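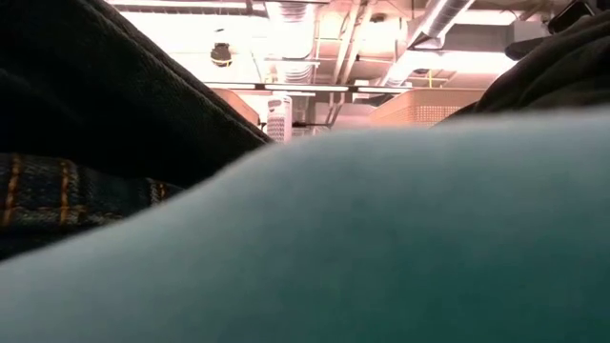 Open day at a robotics place, can I bring my 9 yr old and what do we actually get to see?

Posted by Ximena Villalobos

Signed up for the visitor afternoon at Losetti, the building with the sorting robots. Monday, November 13, 2023, second tour slot. The confirmation email is two lines long and tells me nothing. Couple things:

Is it OK for a kid? Mine is 9, good listener, hates loud noise.
Do they run the machines while you're in there or is it a slideshow with a walk at the end?
Parking?
How long on your feet. I have a bad knee and no idea if there's anywhere to sit.

Also the email says "closed shoes and no loose layers" and then says the hall is cold. So which one. Do I wear a coat or not.

Tried calling, got a recording. Anybody been?

Ljubica Ivanov

Went to the August one with my sister and her two boys. Yes they run them. You get a talk first, 14 minutes by my watch, guy with a headset mic, fine but dry. Then you walk over to the folding and sorting line and they let it go at full speed for a while, then slow it way down so you can follow what it's doing. The slow part was better. My nephews asked to see it slow again and they did it again, no fuss.

Noise: not the arms, those are pretty quiet. It's the air compressor, kicks on every few minutes and it's a LOT if you're standing next to it. Bring ear muffs for your kid. They had a basket of foam plugs at the desk but they were adult size and kept falling out of the little one's ears.

Coat: they mean don't have anything dangling near the line. Scarves, drawstrings, lanyards. There's a yellow line on the floor and you stay behind it anyhow. Zip up jacket was fine. The hall really is cold, I kept mine on the whole time.

Kids have to be 8 or over so you're good. They do check, or they asked us at least.

Sitting: only in the talk. After that you're standing for most of an hour. Tell the desk about the knee when you check in, a man in our group had a cane and they found him a stool and carried it along for him.

Park in the back lot off the service road. Front lot is staff and it fills up.

Stela Ardeleanu

its good go early

Rin Nishimura

Mostly agree with Ljubica, adding a few things, typing this on break so sorry.

Get in the first group if they'll switch you. By the second slot in August one of the two cells was down and we only saw the Sisent arm, which does the picking. The Dimitriou one does the folding and that's the one everybody came for. They had it open with a tech working on it. I kind of liked that, you could see the cables and how the wrist goes together, but my daughter was bored stiff.

Stand at the far end of the yellow line, the end away from the door. Everybody bunches up at the near end and a kid sees nothing but backs and coats. From the far end she could see the gripper close.

Let your kid ask stuff. Mine asked what happens when it drops a shirt and the operator did it on purpose for her, pulled the shirt right out. The arm stopped, backed up, tried again. Took three goes. Best thing all day and it wasn't part of the tour.

They'll tell you 1,000 pieces a shift. I asked if that was real or a best day and he said best day, normal is less. Liked that he just said it.

Skip the gift table. Bathroom is before the talk, not after, you can't get back to it without an escort. And eat first, the vending machine took my money

Ximena Villalobos

Thank you!! Emailed them about the first slot, waiting to hear. Ordering the ear muffs tonight. Will wear the zip jacket and leave the scarf in the car.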